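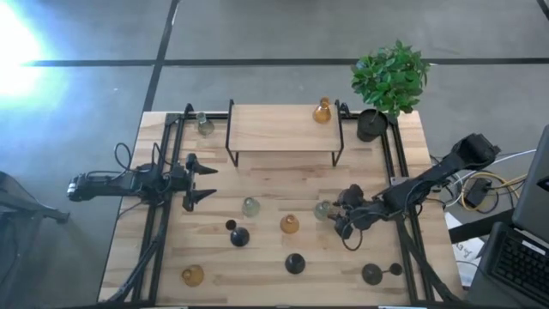
Séance 4 — Composer une petite étagère : verre, bois et feuillage

Bon, on reprend là où on s'était arrêtés avec les textiles. Je vous avais promis une séance plus légère et je tiens parole, même si la deuxième partie va demander un peu de patience. Au programme : deux vases en verre à peine teinté de vert, un flacon ambré, une plante en pot noir et une petite étagère basse, plateau en bois clair et pieds en métal noir fin. Rien de rare. Je travaille exprès avec ce genre d'objets parce qu'on en a tous chez soi !

1. Commencer par le meuble

Je le répète à chaque promotion : on place d'abord l'étagère, vide, et on la regarde un moment. La mienne est au fond de la table, au centre. Vous pouvez la décaler, j'aime bien aussi, mais alors il faut compenser avec la plante. Sur un bois clair à veines visibles, un plateau lui aussi clair se fond presque dans la table et ce sont les pieds noirs qui dessinent la forme (c'est pour ça que je garde un pot noir à côté, il leur répond).

2. La couleur chaude

Une seule. Chez moi c'est le flacon ambré, ventre rond et col court, posé à droite sur l'étagère. Le verre ambré prend très bien la lumière et il attire l'œil tout de suite, donc si vous en mettez deux, ils se battent. L'an dernier un groupe avait ajouté une bougie orange et on ne voyait plus qu'elle, on a fini par la ranger dans le placard.

3. Les verres pâles

Là c'est plus délicat. Un verre verdâtre, presque transparent, disparaît devant un fond gris. J'en mets un dans l'angle arrière gauche — base renflée, col étroit — et je garde l'autre pour la fin. Essayez plusieurs places pour ce second vase et notez à chaque fois ce que ça change. On le saisit par le corps, jamais par le col, et on le soulève au lieu de le faire glisser, sinon gare aux rayures.

4. Le feuillage

La plante va dans l'angle arrière droit. Elle donne la hauteur qui manque à l'étagère, et son vert plus franc réveille celui du verre. Tournez le pot, vraiment, faites-lui faire un tour complet : une plante a toujours un côté plus fourni.

À préparer pour la prochaine fois

Refaites l'exercice chez vous avec vos propres objets, un meuble bas, du verre, une plante. Je veux un croquis rapide et une demi-page de notes, pas plus (3 150 signes, espaces comprises, c'est mon maximum et je compte !). Dites-moi surtout ce que vous avez retiré en cours de route. Le croquis peut être au crayon, à l'encre, comme vous voulez, mais à plat dans une pochette, merci. On passera ensuite aux miroirs, apportez un chiffon doux.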